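Ticket 928: Gesance hand-held gripper kit, jaw reads closed when open
Site: Kerkimlow, Gendthorpe workshop
Raised by: Orvokki Halonen
Supplier: Deschamps support desk
Status: with supplier
Priority: Normal (I chose Urgent. The form had other ideas.)

Problem
We have the kit on trial until the end of December. The width readout is meant to show the gap between the two fingers in millimetres. With the jaw wide open it shows 3. It shows the same with the jaw shut, so it is at least consistent.

Already tried, before you ask
Off and on again. Different cable. Different laptop. The quick start guide, both sides.

Step 1. Open the jaw fully over a plain background
Your first reply asked for this, with nothing between the fingers. Readout still 3. The fingers move freely by hand and nothing grates.

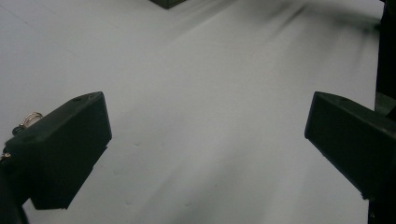 Step 2. Recalibrate
Held the trigger through the full sweep as per the guide. Progress bar reached 70 per cent and stopped to think. Left it over lunch. It was still thinking at two o'clock, so I cancelled, and the software congratulated me on a successful calibration.

Step 3. Reinstall and repeat
Removed the software, put it back, opened the jaw on the same white surface. The readout now says 400, which I took for progress until I closed the jaw and it went on saying 400. Both pads look square and sound to me, but you know what they should look like and I don't. 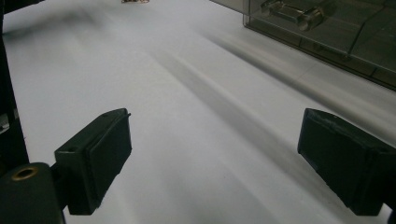 Reply from Deschamps support
Thank you for your patience. Please confirm that the jaw is open.

Reply from O. Halonen
It is open. See both pictures.

Reply from Deschamps support
Thank you. A stuck value that changes after a reinstall suggests the width sensor isn't being read at all - the software is showing a stored number. Please send the log folder and don't recalibrate again for now.

Reply from O. Halonen
Log folder sent. It is over 3 GB, mostly the same line. The trial period had better stop counting while you read it.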